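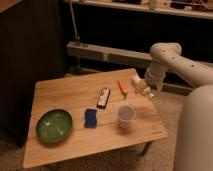
Prutelwood Workshop – Tables & Small Furniture Team

April, notebook 4

8:40 am. Top is on, legs are on. Light honey finish, square, sits where we want it. Grain came out faint, faint parallel lines, which is what I wanted after the last one looked like a zebra. Put some everyday stuff on it to look at it under load of normal life and not bare. Green bowl, blue sponge, the clear cup, the orange thing, the little box with the black border. Same sort of junk everyone has on a table by lunchtime.

First thoughts, writing fast, glue is open on the other bench:

- color good. Dark green and dark blue both look right on it. Orange a bit close to the wood but fine.
- thin dark metal legs still look too thin to me next to the top. They are not too thin, I did the load sheet twice. They just look it. Leave it.
- mark near the front right edge is faint. Can't read it from where I am. Last batch we had the opposite complaint, too dark, looked like a cattle brand. Somewhere in between please. Whoever does the next marks, write the dwell time down this time.

Finish is the Sima oil, two coats, second one wiped off after 15 min. Do NOT leave it the full half hour like it says in our old sheet. Old sheet was for the hard wax and somebody crossed out the name and not the time. I fixed it on the wall copy, not on the one in the drawer. Fix the one in the drawer.

9:15. Plan for the day is the marks test. Same five marks as on table 3 so we can compare:

1. water ring, cup, filled to half, one hour
2. damp sponge, flat, one hour
3. bowl with oil and vinegar, a spill let down the outside
4. marker line, wiped at 1 min and at 10 min
5. drag test, small hard box, pushed across the grain and then with it

Doing them on the spare offcut first (same board, same coats, same day) and only then on the real top. Learned that one already. Table 2 went to the seconds shelf with a marker line on it.

9:30. Offcut, water ring on. Sponge on. Clock is the one over the door and it's 4 minutes fast, I used my phone, so don't go comparing.

10:05. While waiting, did the edges. Ran a hand all the way around. One rough spot, far corner, underneath, where you'd never see it and where every single person who picks the table up will put their fingers. 240 by hand, then a dab of oil. Better. Would be good to break that bottom edge on the router before assembly, takes a minute. Going on the list.

Also checked for rock. None on the flat plate. On the actual floor it rocks, the floor is the floor. Felt pads are still on order from Itier, second week. If they don't come use the cork ones and trim them.

10:30. Water ring up. Offcut: pale ring, gone after I rubbed it with a dry cloth. Good, better than table 3, that one needed oil again. Sponge: slight dulling in the sponge shape, you could see the outline of it if you got down low toward the window. Not gone with the cloth. Gave it another half hour, nearly gone. I'd call it a pass but write "slight" in the column. Last time I wrote "ok" and then couldn't remember what I'd meant by ok.

Vinegar: no change. Oil: darker patch obviously, it's oil on an oil finish, I don't know why that's even in the test. Evens out. Keep the vinegar, drop the oil?

10:50. Marker. At 1 min wipes clean, no ghost. At 10 min there's a ghost. Tried dish soap, still there. Tried the alcohol, gone, but it took the finish with it and left a dull stripe, so that's not a real fix. Care card should say wipe it right away and should NOT say use alcohol. I think the current card says alcohol. Check.

Drag test. With the grain, nothing I can find. Across, two hairlines, catch them with a fingernail. Second coat of oil over the top hides them. That's the same as table 3 so the extra sanding step between coats didn't buy us anything on scratches. It did buy us the feel, which is much nicer. Keeping the step.

11:40. Costing, since I was asked. Job no. 1339. Top blank is the same price as before. Oil is up. Legs are the dear part and always will be, in four singles they cost us more than the Virkorix frame set and the frame set comes drilled. Downside of the frame set is the crossbar, which is ugly and which you'd kick. I still want the singles. Screws: use the 869 bin and not the one next to it, they look the same and are a hair longer, and a hair is enough to come through the top. Ask me how I know. There's a dimple on table 1.

Somebody please label those bins with something bigger than pencil.

12:10. Lunch, table used as a table. Crumbs show up more than on the dark one, which for a kitchen table I think is a plus, you see them and you wipe. Comment from the next bench was that the corners are pointy. They are square corners. They could have a bit more off them though, a 3 mm round instead of just the eased edge. Will mock one up on the offcut.

1:30 pm. Mocked it up. 3 mm looks like nothing. 6 looks soft, a bit nursery. Went with 5, which isn't a bit we own, so by hand with the block and a card template. Template is taped inside the back cover of this book. Don't borrow it without putting it back.

2:20. Repeated water and sponge on the real top. Skipped the marker, I'm not brave. Water: ring gone with the cloth. Sponge: nothing at all this time, so either the top cured better than the offcut or I wrung it out more. Probably the wringing. We need a way to do the sponge the same every time, weigh it maybe. 100 g wet and go from there? Try next time.

Left to do:

drawer copy of the oil sheet
care card, alcohol line
bottom edge on router, add to the assembly sheet
bin labels
pads, chase Itier
stamp dwell time, try on scrap and write it DOWN
weigh the sponge

Bowl goes back to the kitchen, it's the good one. Cup can stay. Box and the orange thing go in the test tray with the cloths so we have the same ones for table 5.

3:05. Third very thin coat on the underside only, to match the top so it doesn't cup on us. Rags in the metal can with the lid ON. Window open. Don't put anything on it till morning.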